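Closet notes: hangers, pants and the winter clear-out

January 28, 2021

The coat closet at the Domville building got its yearly going-over this month, and most of the work came down to hangers. Members who left clothes at the exchange in November will find them sorted by size on the long rail by the window. Anything without a tag has gone to the shelf underneath.

We took in 491 pieces over the season, our best count so far. Shirts and sweaters went quickly. Pants were slower, partly because we had so few clip hangers and had to fold them over ordinary wire ones, where they slide to one side and end up on the floor.
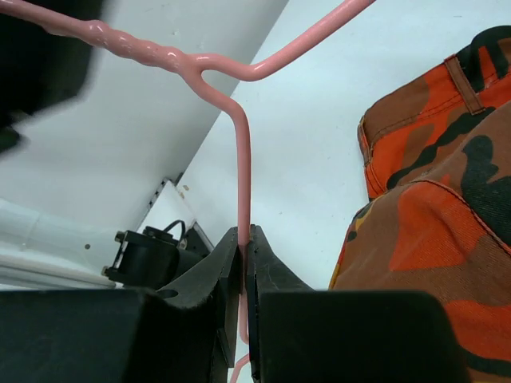 Reading time: 2 minutes

The plastic-coated wire hangers, like the salmon pink one with what look like camouflage pants in orange and brown, are the ones we plan to keep. The coating gives fabric a bit more grip than bare metal, and it doesn't leave rust marks on a damp waistband. Check the twisted neck before you put one back on the rail. If the coating has split there, drop the hanger in the metal bin.

Bare wire hangers from the cleaners are no longer accepted. We had 188 of them in bags behind the door, and they have now gone to the Prodham scrap yard. Please take yours back to the shop where you got them.

For pants, the method we use is simple. Close the zipper, lay one leg on top of the other and smooth out the pockets. Slide the legs through the hanger from the side and stop when the fold is at the knee. Heavy pairs – work pants, lined pants, most denim – should be folded on the shelf, as they will bend a wire hanger within a week or two.

Kołodziej Tailoring on Vandero Street will again do simple hems for exchange members at $5 a pair. Drop-off is at the side counter. Pin the length yourself and write it on the slip, and wash the pants first.

The closet is open for pickup on Saturday mornings, one household at a time, masks on. Bring your own bag. Children's sizes are still short, especially pants and snow bibs, and donations of those can be left in the blue tub inside the front entrance any day before 6 p.m.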